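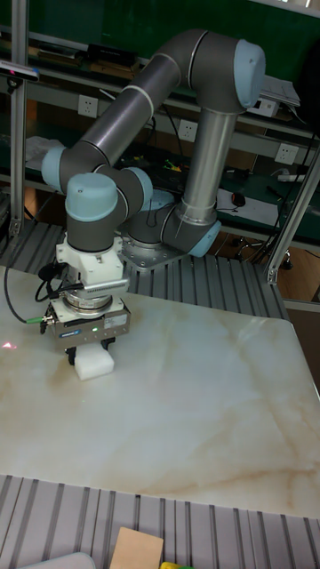
We use cookies to keep you logged in and to count visits. By continuing to use this site you agree to our cookie policy. Accept / Settings

Local database per developer or one shared dev server?

unai_lorente wrote:
We are seven developers on one web application, and all of us point at the same development database. It has been that way since before I joined. Last week two people were changing the orders table at once and one of them renamed a column the other was using. Half the team lost the afternoon.

I want to move everyone to a local copy of the database, with changes kept as numbered scripts in the repository. Has anyone done this on an existing project? The schema has 357 tables and nobody has ever scripted it from scratch. The app is called Prasuvard, internal only, so you won't know it.

t_bravo wrote:
Did it two years ago. Script the whole schema as it stands today and call that script number one. Don't try to rebuild the history. Everything after that is a small change script with the next number.

Where do you keep your lookup data? Countries, tax codes, statuses and so on. Those need to be in the scripts too or the app won't start on an empty database.

unai_lorente wrote:
Lookup data is only in the shared database. Some of it gets edited by hand through an admin page.

t_bravo wrote:
Then sort that out first. We spent more time on lookup tables than on the schema.

inma.aranda wrote:
I'll go against this. We had local databases at my last job and went back to a shared one. People forgot to run the scripts after pulling, then reported bugs that didn't exist. Each laptop had slightly different data. When a tester found a problem, no developer could reproduce it.

With seven people you can talk to each other. Put a rule in place that schema changes get announced in chat before they are run.

unai_lorente wrote:
We have that rule. The column was announced. The other person was at lunch.

inma.aranda wrote:
Fine, but one bad afternoon against weeks of migration work is not an obvious win.

Milagros_O wrote:
The forgotten scripts problem is easy to fix. Have the application check the version at startup. We have a one-row table with the last script number. If it is lower than the highest number in the scripts folder, the app stops with a message telling you which ones to run. In development only, obviously. It took me a morning to write.

Numbers do collide when two people branch at the same time. We switched to timestamps in the file name for that.

t_bravo wrote:
Timestamps bring their own trouble. An older script can get merged after a newer one has already run. If you only compare the highest value, it gets skipped without a word.

Milagros_O wrote:
Correct, so with timestamps you store every script that has run and not just the last one. I should have said that. Our table has one row per script now.

remedios_i wrote:
How big is the data? That decided it for us. Our shared database is 90 GB and it was never going to fit on the older laptops along with everything else. We made a cut-down copy with one customer region in it, some 7 GB, and everybody restores from that. It gets rebuilt by a job overnight.

Also check for personal data before you put copies on laptops. We had to blank out names, phone numbers and email addresses first.

unai_lorente wrote:
Smaller than yours, 74 GB, most of it in two audit tables that I think can be left out. Personal data yes, I hadn't thought about that.

Does anyone use a tool for the scripts? Someone here suggested Promgate.

t_bravo wrote:
We run ours from a plain command line script. It loops over a folder. Never needed more.

remedios_i wrote:
Promgate works for us. It wraps each script in a transaction by default, and a few statements can't run inside one, so you have to mark those files. Read that part of the manual before you start.

inma.aranda wrote:
If you do go ahead, keep the shared server running for a month or two. Testers will want something stable to connect to, and you'll want a way back.

unai_lorente wrote:
Agreed, I'd keep it for the testers anyway, and only the build would be allowed to change it.

Plan for now: lookup tables into scripts, baseline script, then two of us try it on local copies before the others switch. I'll go with one row per script and the startup check. Milagros, does your check also notice if somebody edits a script after it has run?

Milagros_O wrote:
Yes, there is a hash column. If the file doesn't match, it stops. Save the hash after normalizing line endings, otherwise it fails for anyone whose editor changes them. I can post the table definition tonight when I'm back at my desk.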